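2020-04-08, Wednesday. Notebook, bench 4

Mat and small parts

Put the Mondrian mat from Prendergast on the slatted table this morning. It is the second one we have had. The first, from Hilden, went pale along the fold in February and the yellows ended up too close to the cream, so I have put it in the cupboard for wrapping things in.

The new one lies well enough. I set it at an angle to the rails on purpose — when it was square to them I kept lining parts up by the aluminium without noticing. Corners are not taped yet. Tape on order from Lulura, 25 mm wide, 50 m roll.

Parts out today: the light wooden block and the Rubik's cube. Nothing else from the Gendamow box, lid back on.

The mat and the block, with the cube in the second and third:
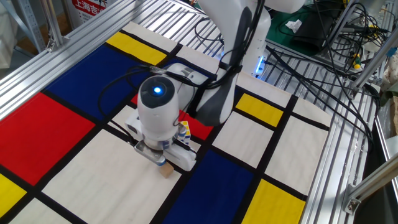
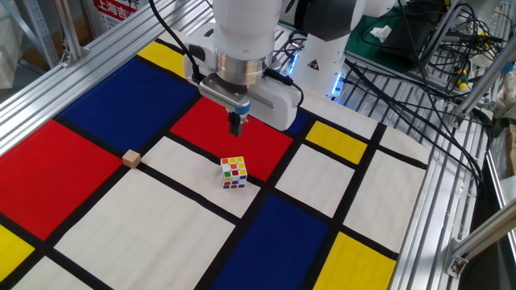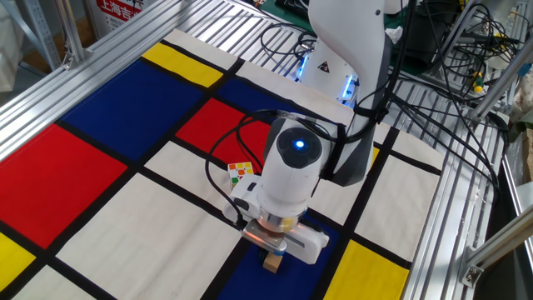
Notes on the colours

The block is the awkward one. It is pale and so are the cream panels, and from my stool I lose the edges of it when the blinds are up. On dark blue it is easy to find. For anything where we need to see the block quickly I would start it on blue or red and leave cream for later.

The cube is easier to spot but has its own trouble, as a red or yellow sticker next to a panel of the same colour is hard to separate at a glance. Don't bother solving it between sessions. Mixed is better for us, and please leave it mixed.

Black lines: I had wanted to use these as start positions, but they are thick and people will disagree about which side of one counts. Use the panels. I'll draw a plan of the mat and number them, starting top left.

Still to do

Plan of the mat, pinned by the door.
Tape the corners when the roll comes.
Wipe down the slats under the mat, there is grit in the grooves.
Put the block on the parts list as item 943. It was never entered.
Ask Prendergast whether they do the same print in a matt finish — not urgent.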